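Evening Course in Home Kitchen Planning
Handout 4: Where Things Live
Course tutor: Ximena Mansilla

Welcome back, everyone, and thank you for bringing your drawings last time. I went through all of them over a pot of tea and enjoyed it very much (Domingo, I will be returning your graph paper, I promise). Tonight we leave the walls and the plumbing alone and talk about something that sounds smaller but that you will notice every day you cook: where things live.

Most of us never decided where the colander goes. We moved in, we were tired, there was an empty shelf, and in it went. Ten years later we are still bending down behind the big stockpot to get at it, and we have stopped noticing that we do it. I did this myself in the apartment on Verutley Street, where the potato peeler spent six years in a drawer by the back door, next to the batteries.

1. Work by task, then by shelf

The old way of arranging a kitchen is to put like with like. All the knives together, all the bowls together, all the spices in a rack. It looks lovely and it suits a shop very well. At home, though, you hardly ever want "all the bowls." You want one bowl, the flour, a whisk and the measuring cups, and you want them within reach of the spot where you bake.

So begin with a list of what you really do in your kitchen. Mine is coffee, packed lunches, soup, bread on weekends, and a great deal of washing up. Yours may have no bread at all and a lot of frying. Write it down before you touch a single cupboard, and please be truthful about it! If you have owned a pasta machine since you got married and have used it twice, then pasta isn't one of your tasks.

Next to each task, write the place where you stand to do it. People are often surprised to find that everything happens on the same two feet of counter. If that's your kitchen, that counter deserves the best storage in the room, and the far end can have the cake tins.

2. The reach zones

We will use three zones in this course. The first is anything you can reach without moving your feet, between your hip and your eyes. The second takes a step, a stretch or a bend. The third needs a stool, or a knee on the floor. Daily things go in the first zone, weekly things in the second, and the fish kettle goes in the third with my blessing.

Heavy things are the exception. A cast-iron pot should never live above your shoulder, however rarely you use it. Keep it low, near the stove, with nothing stacked inside it.

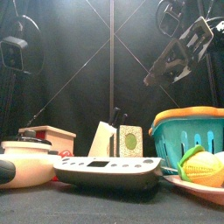
How deep should a shelf be for everyday dishes?

Measure your largest dinner plate and add an inch or two, and that is plenty. Deeper shelves fill up from the back with things you will forget you own, so if you're stuck with deep ones, use the back for spares and keep a single row at the front for daily use.

3. The drawer question

I am a great believer in drawers, as you've probably gathered by now. A cupboard makes you crouch and peer, while a drawer brings its contents out to you. If you have money for only one change, swap the lower cupboard nearest the stove for a set of two deep drawers. The ones in my own kitchen came from Yáñez, a little joinery shop that also does repairs, and they have held up beautifully. Flat-pack units such as the Dorkel range are perfectly fine too, but check the runners before you buy. You want them to open all the way, so that the back third isn't wasted.

One of last year's students, Santino Herrera, emptied his entire kitchen onto the dining table and the hall floor and wrote down every item. He got to 623. After a month of living with it he was using 57 of them regularly, and those are what he planned his new drawers around. I don't ask you all to go that far, but you might try it with one cupboard.

4. Lighting the counter

A short word on this, as we'll come back to it in November. An overhead light behind you puts your own shadow exactly where you're chopping. A strip under the wall cupboards, fitted toward the front edge, solves it nicely. You can do a decent job for some 200 dollars if the wiring is already there.

Homework

Spend 30 minutes in your kitchen making an ordinary meal, with a pencil and a floor plan beside you. Each time you walk somewhere, draw the line. Bring the plan next time, scribbles and all. If you share your kitchen, ask the other person to do one too and compare the two. Tadeo's and his wife's looked like maps of different towns.

For reading, chapter two of the course booklet, and the pages on corner cupboards if you have one and are feeling brave.

Comments

Santino Benítez: I did the pencil lines making an omelet and crossed the room eleven times. The eggs and the pan have now been moved. Thank you, Ximena.

Tadeo Valdebenito: My wife would like it noted that her map was the tidier one.

Domingo Quezada: Is the fish kettle rule the same for a pressure cooker? Mine weighs a ton and I use it maybe twice a year.

Ximena Mansilla: Low shelf, Domingo, please! And I have your graph paper in my bag.

Contact: Brerkari Adult Learning, front office | © Brerkari Adult Learning | Back to top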